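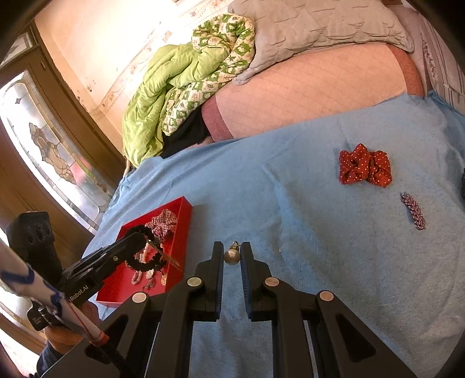

Page last changed: February

Press Room > Announcements > Home Storage

FOR IMMEDIATE RELEASE

Lozano Drops Its 13-Section Jewelry Organizer and Tells Customers to Try a Tray First

KANDMONT. Lozano, the home tidying service and storage retailer, will stop selling the Preltari organizer at the end of the month. The company says it has run out of good things to say about a product it recommended for years, and it doubts that most of its customers needed one.

The Preltari has 13 lidded sections and a printed guide to what belongs in each. It was meant for the small items that pile up on dressers and beds: hair ties, scrunchies, clips, bracelets, single beads that have come off something. Lozano asked 80 households in the Kandmont area that had bought one how they were using it. Almost 200 had been invited to reply, and the company makes no claim that those who answered speak for the rest.

Most of the answers were not flattering. Many owners had filled the sections once and had stopped putting things back where the guide said they went. Scrunchies gave the most trouble, as a full one takes up a section by itself and keeps the lid from closing. Several households said the organizer was now under the bed or in a closet, still partly full, while the things worn every day lived on top of the dresser.

"We sold people lids," the company said in a statement. "The lids were the problem. Somebody getting ready at 7 in the morning does not want to open four of them to find a hair tie."

In place of the Preltari, Lozano staff will now suggest a single shallow tray with low walls, set on the bed for sorting and on the dresser afterward. The company does not sell a tray for this purpose and has no plans to. Any tray already in the house will do, including a serving tray.

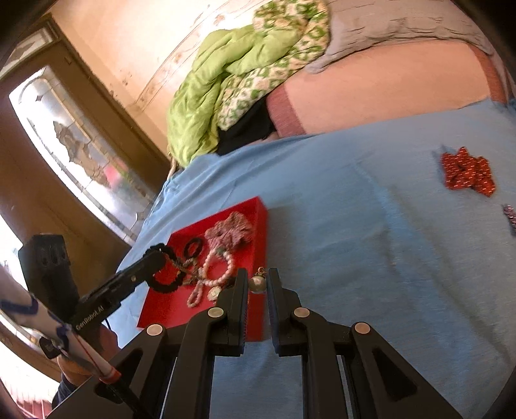 Pearl bracelet, scrunchie and hair ties in a shallow red tray.

The suggested method is short. Spread a plain blanket or sheet over the bed, preferably one color, so that small beads are easy to see against it. Tip everything out. Pick out the soft items first, the scrunchies and fabric ties, and lay them to one side. Untangle the bead strands and chains next, working from whichever end is loose. Broken pieces go in an envelope. What is worn in a normal week goes in the tray, and the rest can go back in whatever it came from.

Lozano is cautious about what this will achieve. It has tested the method in two homes, both belonging to its own employees, and a tray does nothing to stop necklaces from knotting. It can also turn into a heap again within days.

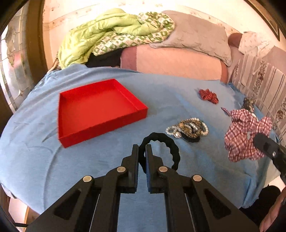
A heap in a tray is at least a heap in one place, and the company thinks that may be as much as many households want. Customers with fine chains or anything of value are advised to keep those pieces apart, in a pouch or their original box, and to leave beaded items out of the pile altogether if the thread is old.

The company also wishes to correct a line from its earlier catalog, which said the Preltari would "end the morning search." Lozano had no evidence for that statement when it was printed and has none now. The line has been removed from the website. Printed catalogs still in the Kandmont store will carry a sticker until they run out.

Unopened Preltari organizers may be returned to the store for a full refund, with or without a receipt. Opened ones may be exchanged for store credit. The Derus drawer inserts, which have no lids, stay on sale for now, although the company has begun asking buyers of those the same questions and expects to publish the answers whether or not they help sales.

About Lozano
Lozano sells household storage and offers in-home tidying visits in and near Kandmont. Press questions may be left at the store's front desk.

Recent announcements
Derus Drawer Inserts: Questions for Current Owners
Shorter Tidying Visits Now Offered in Kandmont
Under-Bed Boxes: Why We Changed the Size Chart
Returns Desk Moves to the Side Entrance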